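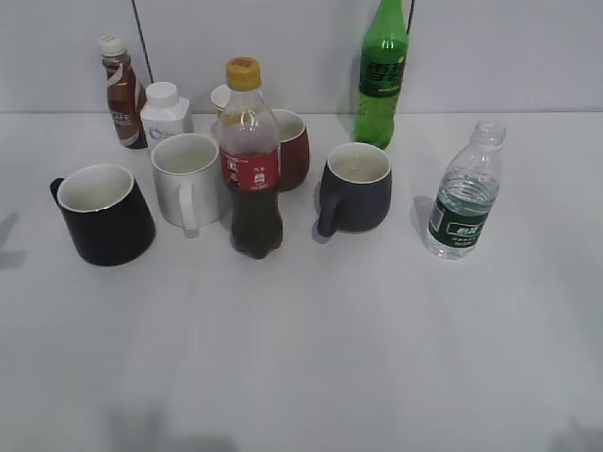 Mugs and bottles on the bench table, Alonia room.

Equipment planning meeting -- minutes
Tuesday, 2:00 p.m.

1. Previous minutes
Accepted with one change. The quote from Hetisen covers gripper pads only and does not include cable guides.

2. Pouring bench
The group went over the consumables list for the two-arm pouring work. Mugs and bottled drinks have been coming out of the general supplies line, and that line is nearly spent. Agreed to give the bench its own line of $186 per month, starting in April. Mugs to be bought in mixed colors, dark and light, as now. Clear water bottles stay on the list.
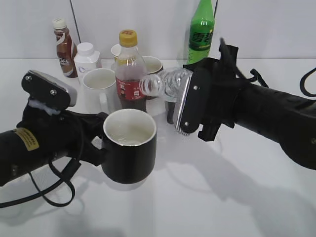

Cable routing was raised again. Ekach offers a sleeve kit at $50 per arm, and two kits would be needed. Approved. The kits go on the same order as the pads if Hetisen can hold its price until then.

3. Spare gripper
Two quotes received. Okoth came in at $2,361 with a delivery time of 32 days. Ekach was lower but would not commit to a date. There was some disagreement -- the lower price would leave room for a second set of finger plates. Decided to go with Okoth, subject to written warranty terms.

4. Table
Request for a larger table deferred. Measurements of the room are still missing.

5. Other business
Storage shelf for sealed bottles: to be priced before the next meeting.

Meeting closed at 2:50 p.m.

Related items
Equipment planning -- agenda for next meeting
Purchase request form
Alonia room booking rules
Quote comparison: spare gripper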